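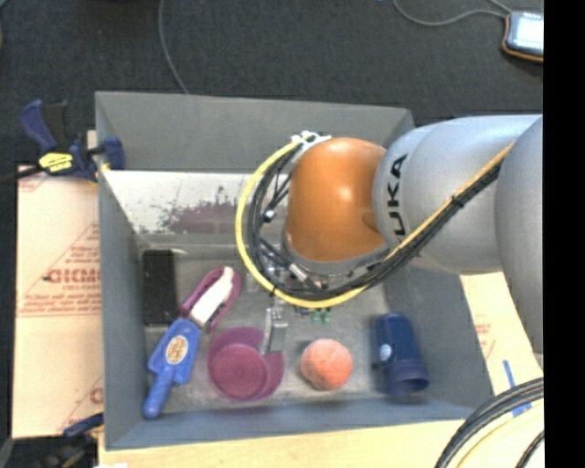

*A KUKA arm reaching into a gray metal bin.*

## Do you need an article spinner? Probably not

Pliltel has been mailing everyone on our list about its new rewriting tool. Paste in one article, press a button, and out come 20 "unique" versions ready to send to 20 directories. The price is $129 a year.

I ran one of my own pieces through the trial, a plain how-to on cleaning gutters. Version three told readers to "purify the trough." Version eight had lost the step about the ladder. I fixed 10 of them by hand before giving up, and by then I could have written two new articles from scratch.

The sales page says members see 200 extra visits per article. It doesn't say over what period, or from where, or whether any of those people stayed long enough to click the resource box. I asked in March and got a link back to the same sales page.

Then there's the matter of who will take the stuff. Gotstead turns down anything that reads like a copy of something it already has. Flenlow is looser – for now – but its editors have started holding new accounts for review, and a batch of near-twins is a good way to land in that pile.

If you've paid already, ask for your money back before the trial runs out. The cancel link is under Billing, not under Account, and you have to confirm it by email.

Next issue: writing a resource box that people might want to read.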